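4.2 What changed at the benches

We had expected the interviews at Skilwood to be mostly about job security. That came up, and we return to it in Section 5, but what people most wanted to talk about was their hands. Before the two arm stations were installed, every refill order at the Pimentel building was done by hand, one container after another, and the packers on the small-order line spent most of a shift reaching, gripping and twisting. With the stations running, the arm does the repeated part of that work and the packer sets up the bench, watches the first few cycles and deals with whatever doesn't go to plan. It sounds like a small shift. To the people doing the job it was huge, and we were delighted by how exactly they could describe it!

Eight packers took part in the full study. Each kept a short paper log for every shift in August, noting when they stepped in to help the arm and what they did. We paired these notes with the station's own records, which hold 2411 completed cycles and 286 stops where a person was called. The logs turned out to be the richer source by far. The station writes down only that it stopped, while a packer will write "container leaning, nudged it back" or "grip too high again, same as this morning," and a run of such notes tells you a great deal about where the work is hard.

The close-range view from the station, the one packers see on the side screen when they are called over, was a favorite topic. It shows the work from very near, often with little in focus, and new users found it close to useless in their first days. By the second week most of them were reading it with ease. Reshma Modise, who has worked the line longer than anyone else in the group, told us she stopped looking for edges and started looking for light and dark: "If the pale part is standing straight, I leave it alone. If it leans, I'm already walking." Others had cues of their own, and we heard several lively arguments over whose was best.

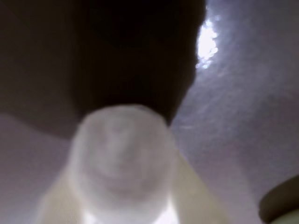

Figure 3. Close-range view at an arm station. A translucent cylinder stands at lower center, with a dark, out-of-focus mass behind its upper edge.

None of this skill was in the training plan. The plan, written with the supplier Nokow, had one page on the side screen and advised packers to wait for the station's own message before stepping in. In practice the experienced packers acted earlier, and the logs suggest that many of their early moves were tiny: a nudge, a quarter turn, a wipe of the bench. We think this is wonderful material for anyone designing such stations. The packers had built a shared way of reading a poor picture, and they were teaching it to each other at shift change with no help from us or from the supplier.

There were costs too. Three packers said the day felt more broken up than before, with long quiet stretches and then two calls close together. One missed the rhythm of the old line and asked to go back to it for part of each week -- a request the site agreed to. Talk between neighbors also changed. The stations stand farther apart than the old benches did, so people now save their conversation for the handover, and the handover has grown longer as a result. Heloísa Batista, the shift lead, has stopped trying to shorten it. She told us it is where she learns most about the stations.

We also asked what people would change first. The most common answer was a way to mark a moment on the side screen and leave a few words for the next shift. We built a rough version with the Flirngate team and placed it at one station; early use is described in Section 4.3.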